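4. Walking on: entrances, nerves and the first few steps at the Pedholm slam

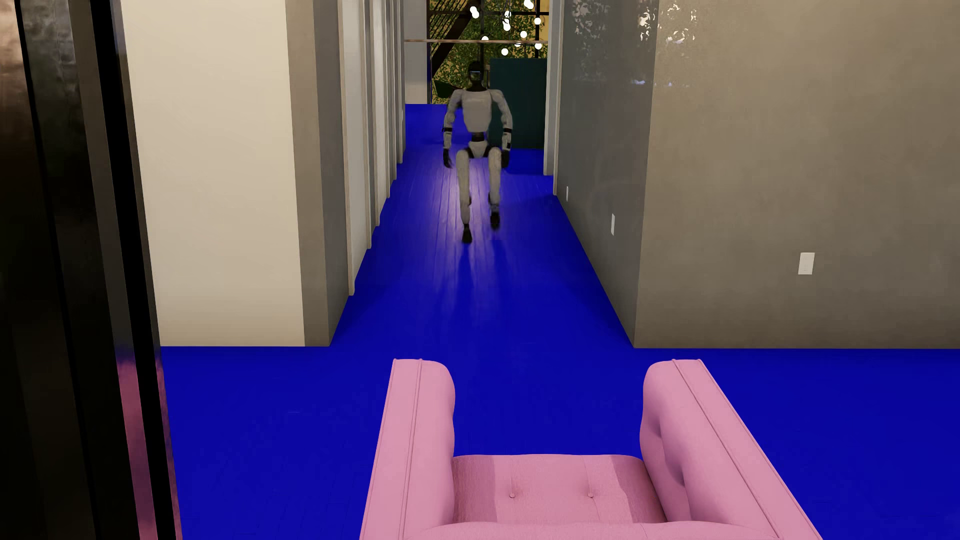 Figure 1. A humanoid robot in mid-step in a hallway (computer rendering).

I want to start this section before the poem does, because that's where I kept finding myself during the fieldwork. A slam performance is usually studied from the first word to the last, and I did plenty of that in Section 3, but the poets I sat with at Pedholm hardly ever wanted to talk about words. They wanted to talk about the walk. How far is it from the chairs to the mic? Do you look at the crowd on the way, or at the floor? And what on earth do you do with your hands? That last one came up so often that I gave it its own code in my notes. Take the walker in Figure 1, coming along its narrow hallway with its arms hanging away from its body, elbows slightly bent, and one hand held close to the thigh. It's very nearly the carriage I wrote down, over and over, for first-time slammers at Pedholm: arms a little off the ribs, chest to the front, everything waiting for instructions. I called it the carried arm, and I'll use that term from here on.

The carried arm matters (to me, anyway) because audiences read it. I was sitting among them, usually near the back with a cup of tea going cold, and I could hear the reading happen. People went quiet early for a poet who came up that way. They clapped harder, too, though it was a kindly sort of clapping, the kind you'd give a kid at a school assembly. Experienced slammers got a looser welcome. There'd be a bit of chat still going, someone would call out, and the poet would often answer before reaching the mic, so that the performance had already begun somewhere between the second row and the stage.

4.1 What counts as an entrance

I've taken the entrance to run from the moment the host says a poet's name to the moment the poet says the first word of the poem. That sounds tidy and it caused me no end of trouble. Some poets introduce the poem. Some poets introduce the poem in such a way that you only realise a verse later that the introduction was the poem (I fell for this more than once, and my recordings have me laughing in the wrong spot). Where I couldn't decide, I asked the poet afterwards and went with their answer, even when it disagreed with my ear.

The slam itself follows house rules that will be familiar to anyone who's spent time in the scene. Each poet gets 3 minutes, there are 2 rounds, and props aren't allowed. The entrance falls outside the clock, which starts on the first word. So there's a stretch of completely unscored, untimed stage time available to everyone, and what struck me is how differently poets value it. A few treated it as a gift. Most treated it as something to get over with as fast as their legs would go.

There's a decent argument that I shouldn't be calling this performance at all. The judges don't score it and the rules don't mention it. But I'd say the same about the breath a singer takes before a song, and I don't know many listeners who'd tell you that breath isn't part of the music. The room at Pedholm certainly behaved as though the entrance counted. Heads turned, phones went down, and the bar stopped serving on the host's signal, which came before the name and well before the poem.

4.2 The two venues

Pedholm and Kuo are both regular venues and I picked them because they ask for different walks. Pedholm is an old hall, long in the body, and the poets sit with the audience. When a name is called, the poet stands up out of a row, excuses themselves past everyone's knees and bags, and goes down the side aisle to the front. It's a long way to go while being looked at. Kuo is a bar with a stage in the corner, and the poets wait beside it behind a curtain. You get called, you step up, you're there. The curtain is a sad thing held on with pegs, but it does its job.

I'd expected poets to prefer Kuo. It seemed obvious to me that less walking would mean less worrying. Some did prefer it, mostly newcomers, and mostly for the reason I'd guessed. But the regulars were pretty firm the other way. They said Kuo gave them nothing to work with. One told me that at Pedholm she arrives at the microphone already in company, whereas at Kuo she has to make the room's acquaintance from a standing start. Another described using the aisle to find her pace – she walks it in the rhythm of her opening line, and if the line won't fit her feet she slows the line down.

I tried this myself at an open floor (yes, there's a recording, and no, it isn't in the appendix). I'm no poet, but I can report that the aisle is longer than it looks and that walking in rhythm makes you feel like part of a wedding.

4.3 Rehearsed and unrehearsed walks

The Findia workshops gave me a chance to see entrances being taught, or at least talked about. Findia runs its sessions for newer writers in the back room of a library, and the sessions I attended were mostly about editing, with performance squeezed in at the end when everyone was tired and a bit silly. I think the silliness helped. The facilitator would have people cross the room as if they'd left the stove on, then as if they'd been asked to identify a smell, then as themselves. Without fail, "as themselves" was the hardest. People who'd been striding about happily a minute earlier suddenly had the carried arm again.

I don't want to make too much of a warm-up game, but it does complicate the easy story, in which stiffness is simply what nerves look like. There wasn't much to be nervous about in that back room. There were biscuits. What had changed was that the walkers had been asked to show themselves walking, and once walking is a thing you're showing, all the little adjustments that normally look after themselves turn up wanting attention. Several participants described this in strikingly mechanical language in our chats afterwards. Knees had to be "operated". One person's hands had been "fitted that morning". I found this language all through the interviews, from poets who had never met each other, and I've come to think of it as the ordinary local way of talking about stage fright, the way other people talk about butterflies.

It also made its way into the poems. Walking, legs, corridors and doorways are common images in the Pedholm recordings, and they tend to come in the first lines, as if the poet had picked the material up on the way down the aisle and hadn't quite put it down yet. Whether that's really what's happening I can't say from these recordings. A poem might be months old by the time I hear it. But a few poets did tell me that they'd reworked an opening after performing it at Pedholm, and in each case the new opening had someone arriving somewhere.

4.4 Hosts

I've been talking as if poets enter on their own, and they don't. The host is up there the whole time, and the host's behaviour shapes the walk more than any rule does. At Pedholm the usual practice is to say the name, start the clapping and step right away from the mic, so the poet walks toward an empty spot. At Kuo the host tends to stay put and hand over, with a touch on the shoulder or a bit of fuss over the mic stand. The Brosto nights, which move from place to place and which I only followed for part of the season, have a livelier custom: the crowd claps in time with the poet's steps and stops dead when the poet stops. It's terrific fun to be in the middle of. It's also, according to a couple of the poets I spoke to, completely terrifying, and one of them took to walking up in thick socks in the hope that no one would catch the beat.

What the Brosto clapping does very well is hand the walk over to the audience. A poet can play with it, and the cheekier ones did, pausing with a foot in the air or doubling back for a drink of water. Once the crowd had been teased like that, the carried arm more or less vanished. I noticed it most in second-round entrances, when the joke was already shared and the poet could count on it. I'd be careful about calling this a cure, though. Shy poets who didn't want to play were walked in by the beat whether they liked it or not, and for them the arms came back stiffer than ever.

4.5 Some loose ends

Two things about my own method bother me here. The first is that I sat in the same part of the hall nearly every time, out of habit and a fondness for the heater, so I've seen far more of poets' backs and right sides than their faces on the way up. The second is that I was known. By the end of the season the regulars would give me a look as they got up, and at least one of them admitted to walking "for the notebook". I've kept her entrances in the material, with a marker, because an entrance put on for one particular person in the crowd is still an entrance, and I suspect plenty of the others were put on for a mum or an ex.

I also haven't dealt with exits. They're usually quick, often apologetic and nearly always underneath the applause, so they barely register on the recordings. I'll come back to them in Section 6 when I look at how scores are announced, as poets are generally still finding their seats when the first numbers go up.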